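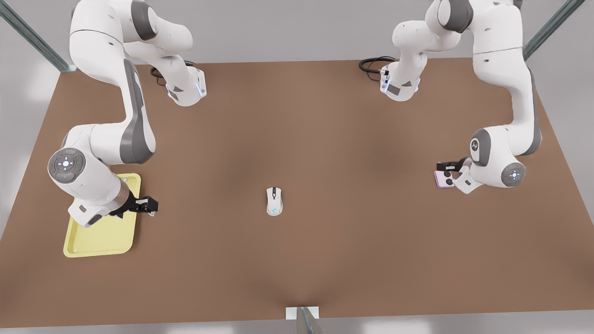
분쟁 모니터링 서비스 노마베티(Nomavetti) 사용기

2025년 1월 11일 토요일
공유 70 · 댓글 4

유럽 안보와 동결 분쟁을 다루는 뉴스레터를 쓰다 보니 휴전 위반 기록을 찾아볼 일이 많다. 그동안은 국제기구의 일일 보고서와 현지 언론, 외교부 브리핑을 따로 모아 스프레드시트에 옮겼다. 이 작업을 줄여 보려고 브라로우(Brarow)에서 내놓은 노마베티를 유료로 구독했고, 2개월 동안 썼다. 업체에서 받은 것은 없고 구독료는 직접 냈다.

노마베티는 휴전선이나 접촉선이 있는 지역의 사건을 지도와 연표로 정리해 주는 웹 서비스다. 포격, 검문소 폐쇄, 포로 교환, 협상 회의, 공동성명 같은 항목이 날짜별로 올라온다. 항목마다 출처 링크가 붙고, 양측 발표가 다르면 두 가지를 나란히 보여 준다. 속보 서비스는 아니다. 사건이 목록에 올라오기까지 보통 하루가 걸리고, 주말에 일어난 일은 월요일 오후에야 들어오는 경우도 있었다.

가입과 설정

가입 절차는 간단하다. 이메일 인증을 하고 관심 지역을 고르면 첫 화면이 만들어진다. 지역은 나중에 바꿀 수 있다. 한국어 메뉴는 없고 영어, 독일어, 프랑스어만 지원한다. 독일어 메뉴는 몇 군데가 영어로 남아 있다. 나는 캅카스와 흑해 연안, 발칸 쪽을 골랐다.

알림 설정은 처음에 손을 봐야 한다. 기본값 그대로 두면 사소한 일정 변경까지 전부 메일로 온다. 첫 주에 받은 알림이 약 300통이었다. 설정에서 '협상'과 '인명 피해'만 남기고 나머지를 끄니 읽을 만한 양이 됐다. 이 메뉴는 계정 설정이 아니라 지도 화면 오른쪽 위의 톱니바퀴 안에 있어서 찾는 데 시간이 걸렸다.

지도와 연표

지도는 볼 만하다. 접촉선의 변화를 날짜별로 겹쳐 볼 수 있고, 선이 불확실한 구간은 점선으로 표시된다. 발표 주체에 따라 선을 다르게 그리는 기능도 있다. 정부 발표 기준, 상대편 발표 기준, 제3자 관측 기준 가운데 하나를 고르면 된다. 기사에 지도를 넣을 때 어느 쪽 주장을 따랐는지 밝혀야 하는데, 내보낸 그림 아래에 기준이 자동으로 적혀서 편했다.

다만 확대를 많이 하면 느려진다. 사무실에서 쓰는 구형 노트북에서는 마을 단위까지 들어가면 화면이 잠깐씩 멈췄다. 집에 있는 데스크톱에서는 문제가 없었다. 휴대전화에서는 지도를 거의 쓰지 않게 된다. 범례가 화면의 절반을 가리고, 접는 버튼이 작다.

내가 가장 자주 쓴 것은 연표다. 협상 회의 목록을 펼치면 참가국, 대표의 직급, 공동성명 유무가 표로 나온다. 예전 회의와 비교하면 대표의 직급이 장관에서 차관으로, 다시 국장급으로 내려가는 흐름이 보인다. 중재국의 관심이 식고 있는지 따져 볼 때 이런 자료가 도움이 된다. 성명에 늘 들어가던 문구가 어느 회의부터 빠졌는지도 검색할 수 있다. 검색은 영문 번역본을 기준으로 하므로 원문의 미묘한 표현 차이는 따로 확인해야 한다. 러시아어 성명 한 건은 번역본에서 '중단'과 '종료'가 구분되지 않아 원문을 다시 읽었다.

마이어호퍼 지표

구독 안내에서 크게 내세우는 것이 마이어호퍼(Mayrhofer) 지표다. 각 분쟁의 협상 동력을 0에서 100 사이의 점수로 나타낸다. 회의 빈도, 대표 직급, 포로 교환 실적, 교전 건수를 합산한다고 되어 있다. 항목 이름은 공개하지만 가중치는 공개하지 않는다.

이 점수는 기사에 인용하지 않았다. 내가 지켜보던 지역 한 곳의 점수가 12월에 70까지 올랐는데, 같은 기간에 양측이 합의한 내용은 다음 회의 날짜밖에 없었다. 실무급 회의가 연달아 열린 것이 점수를 끌어올린 듯하다. 고객지원에 문의하니 회의의 질은 반영하지 않는다는 답이 왔다. 답변은 이틀 만에 왔고 내용은 분명했다. 회의 횟수가 늘었다는 신호로만 보면 쓸 수는 있다. 평화에 가까워졌다는 뜻으로 읽으면 곤란하다.

자료의 정확성

일일 보고서가 공개된 지역을 골라 노마베티의 기록과 직접 대조해 봤다. 날짜와 장소는 대체로 맞았다. 오류는 주로 지명에서 나왔다. 같은 마을이 두 가지 표기로 올라와 사건이 따로 집계된 경우가 있었다. 신고 버튼을 눌러 알렸더니 다음 주에 합쳐졌다. 수정 이력이 남아 언제 무엇이 바뀌었는지 볼 수 있는 점은 좋다.

출처의 균형은 지역마다 다르다. 발칸 쪽은 양측 언론이 고르게 들어 있다. 캅카스 쪽은 한쪽의 지방 언론이 거의 빠져 있고 통신사 기사에 많이 기댄다. 접근이 막힌 사이트가 많다는 사정은 이해하지만, 화면만 보면 그 차이를 알 수 없다. 출처 구성을 지역별로 보여 주는 그래프가 하나 있었으면 한다.

내보내기

표는 CSV로, 지도는 PNG와 SVG로 내보낼 수 있다. CSV는 한글 윈도의 엑셀에서 바로 열면 키릴 문자가 깨진다. 데이터 가져오기 메뉴에서 UTF-8을 지정하면 정상으로 보인다. 각주용 인용 형식도 제공하는데, 원출처가 아니라 노마베티 페이지를 인용하게 되어 있어 나는 쓰지 않는다.

온소프와 비교

비슷한 용도로 온소프(Onthorpe)를 전에 썼다. 온소프는 자료가 더 오래전까지 올라가고 휴전 협정 원문을 모아 둔 자료실이 충실하다. 대신 갱신이 한 달에 한 번이고 지도가 없다. 논문이나 긴 보고서를 쓰는 사람이라면 온소프가 낫다. 매주 글을 내야 하고 최근 몇 주의 변화를 확인해야 한다면 노마베티 쪽이 맞는다. 협정 조항을 확인할 때는 나도 여전히 온소프를 연다.

요금

개인 요금제는 연간 결제와 월 결제가 있고, 단체 요금제는 계정 4개부터 시작한다. 개인 요금제로도 지도와 연표, 내보내기를 모두 쓸 수 있다. 단체 요금제에는 공동 메모와 맞춤 보고서가 더해진다. 혼자 일하는 사람에게는 필요 없는 기능이다. 월 결제는 언제든 해지할 수 있고, 해지해도 결제한 기간까지는 접속이 된다. 무료 체험은 지역 한 곳만 열리고 내보내기가 막혀 있어서 판단하기에 부족했다. 관심이 있다면 월 결제로 한 달 써 보는 편이 낫다.

좋았던 점
- 양측 발표를 나란히 보여 주는 방식
- 협상 대표의 직급과 성명 문구를 추적하는 연표
- 공개된 수정 이력

아쉬운 점
- 가중치를 알 수 없는 종합 점수
- 지역에 따라 치우친 출처
- 휴대전화 화면과 기본 알림 설정

나는 월 결제로 계속 쓰기로 했다. 스프레드시트도 아직 없애지 않았다. 중요한 사건은 원출처를 확인한 뒤 예전처럼 직접 적어 넣고, 노마베티는 빠뜨린 것이 없는지 보는 데 쓴다. 1월 안에 지명 표기를 통일하는 갱신이 있다고 공지가 올라와 있으니, 적용되면 캅카스 쪽 기록부터 다시 대조해 볼 생각이다.

댓글 4 · 공유 70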